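Grirkudis brings its yellow worktables to Flevley this July

FLEVLEY - I've been writing these announcements for Grirkudis long enough to know that most people skip to the part about when they can come by, so let me get that in first. We open our new showroom on Bolter Street on a Friday in July, doors at 9 a.m., coffee on, and you're welcome to lean on everything. Bring the kids, bring a hobby project, bring that box of parts you've been meaning to sort since winter!

The big news for us is the Phillips table. It's the one we get the most mail about, and for years you could only order it in gray or white (sensible colors, sure, but a bit sleepy). Starting this summer it comes in yellow, and I mean a proper loud yellow that wakes up a basement. We've shipped 2,208 Phillips tables so far, most of them to home workshops, repair benches and school labs, and the yellow one has already pulled in 80 early orders before we'd printed a single flyer.

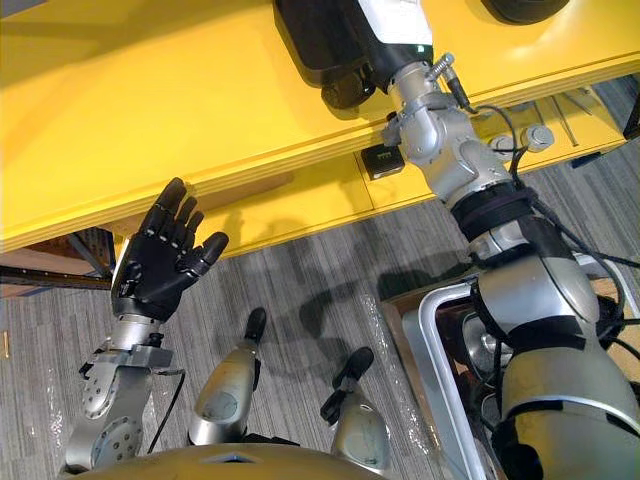 I get asked about tabletops more than anything else, and my answer is always to look at the front edge before you look at the price. A thin edge chips the first time you drag a toolbox over it. I like one like this, good and thick, with the layers of the laminate showing along the side and a smooth top that you can wipe down in one go. I also like having the space underneath put to use, and a small black box tucked up under the top is a lot nicer than one more thing sitting where your elbows want to be. We'll have 17 tables set up at the opening in different heights, so please sit down, stand up, shuffle around and tell us which one feels right.

Now, small stuff. A bright table does a funny thing to the way you put things away, at least it did for me. Dark little parts stand out on it, which is great, but yellow things on yellow can vanish if you're not careful. My own fix is to keep a gray mat at one end for anything bright. We're selling those mats at the opening for 5 dollars each, and they roll up small enough for a drawer.
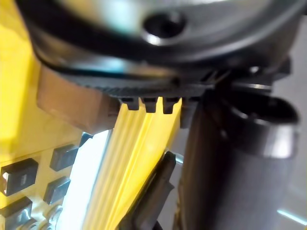 One early customer wrote back that the mat was the part she hadn't known she needed, and that she'd still like to see it in a longer size. She also asked if the table legs could come in black. We hear you on both! The longer mat is on its way, and black legs can be ordered at the counter from opening day.

The Bolter Street showroom will be open Monday through Saturday, 9 a.m. to 6 p.m., with free parking behind the building. Delivery inside Flevley is free all summer on any Phillips table.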